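Gitside waterside rescue points: spring check with comments

Checked on May 18, 2021 by Lise Melnyk and Tyson Tremblay
Written up by Lise

What a good morning to be out by the water! We walked the whole path from the Trornitz footbridge down to the old Grewal slipway and looked at all 19 rescue points on the way. Most readers will remember why there was so much interest in these last November, when a baker on his way home saw a boy go through the ice by the slipway, pulled the ring off its post and got him to the bank before anyone else had even worked out what the shouting was. I still get a lump in my throat walking past that post. He had never thrown one before, and the ring was where it should be, with a line that ran out cleanly. So we check them, and I love doing it.

Each item below has a result and then whatever we wanted to say about it. "Pass" means every post passed. "Pass with notes" means it will do for now, but please read the notes.

1. Is there a ring or throw bag at every point?
Result: Fail at one post, pass elsewhere
Post 7 (behind the bowling green) had an empty hook. Tyson went along the bank and found the ring in the reeds, quite unharmed, so it was back up within ten minutes. I have put this down as a fail all the same. If you see an empty hook, ring the number on the post straight away, even if you think someone else must have done it.

2. Is the ring sound?
Result: Pass with notes
We squeezed, twisted and looked over every one. No splits. The grab rope on post 12 has gone furry where it rubs on the housing and I'd like it changed before summer. The new ones at the footbridge end are lovely — light enough for me to throw with a bad shoulder.

3. Is the throw line whole, dry and free to run?
Result: Pass with notes
Every line was pulled right out and packed again by hand. Two had knots in them, at posts 3 and 15, neat little overhand knots that must have taken somebody a while. Both undone. Please don't coil the line round your elbow when you put it back. Feed it into the bag a handful at a time and it will come out like a dream.

4. Can the housing be opened fast, with cold hands?
Result: Pass at all but post 9
Tyson did this part in wet gloves, his own idea and a very good one. The catch on post 9 took him three goes. A bit of grease helped, but the spring is tired and the catch wants replacing. Kristóf Szénási has spares in his workshop and will fit one this week.

5. Can you read the sign from the path?
Result: Pass with notes
All signs were there and the right way up. Posts 4 and 5 were green with algae, so we gave them a wipe. The location code on post 16 has faded badly in the sun. You could make it out close to, but you would not want to be spelling it down the phone to a control room with somebody in the water. New sign ordered.

6. Is the way to the post clear?
Result: Fail at post 11
Brambles! They have grown right across since the autumn and I have the scratches to prove it. We cut a gap with hand shears, wide enough for one person, but it needs a proper go with a strimmer.

7. Is the bank safe to stand on for the thrower?
Result: Pass with notes
Mostly firm underfoot. The edge by post 13 is undercut and feels springy, so In-ho Hwang has marked it off with canes and tape until the boards can be looked at. If you ever do need to throw from there, stay behind the tape and lie down to pull.

8. Are the ladders and grab chains fixed?
Result: Pass
Very pleased with these. Every ladder took Tyson's full weight, and the chains along the Batimton wall have all been refixed since last time. The bottom rungs were slimy, as they always are in spring, and we scrubbed what we could reach. 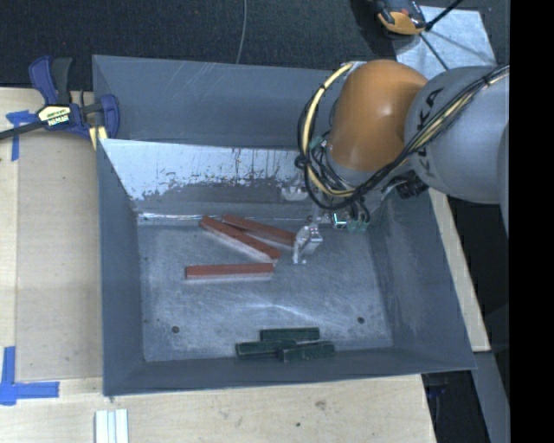

9. Does a phone work at every post?
Result: Pass with notes
We tried two phones on different networks. Both had a signal everywhere except in the dip below the Batimton wall, where mine dropped out and Tyson's held on with one bar. An emergency call should go over any network that can be picked up, but a line on the sign saying "walk up to the steps for a better signal" would be a kindness. I'll ask.

10. Have people had a chance to try a throw?
Result: Not done, now booked in
This isn't strictly about the kit, but it is the bit I am keenest on. Réjean Friesen is bringing his practice lines to the slipway and will teach anyone who turns up. He has taught children of eight and a great-grandmother who beat the lot of them. Throw underarm, aim past the person and a little upstream, and shout to them before you let go. You will be surprised how quickly it comes. Wear something you don't mind getting splashed.

Still to do
Post 9: new catch (Kristóf)
Post 11: strimmer (Tyson)
Post 12: new grab rope (me)
Post 13: boards looked at, tape stays up until then (In-ho)
Post 16: new sign, ordered

A word on money
The rope, the sign and the catch come to roughly £50 between them, and the coffee morning has already covered that. Thank you to everyone who baked.

If you come across somebody in the water
Call 999 first, or get someone else to do it while you fetch the ring. Stay on the bank. Tell the person to float on their back, arms and legs out, and keep talking to them. Throw, and if you miss, pull the line in and throw again — there's no need to pack it neatly. Even if they seem perfectly well afterwards, keep them warm and let the ambulance crew have a look.

Next full check is in November, starting from the footbridge end. Gloves and a flask, please, and do come along even if you can only manage the first few posts.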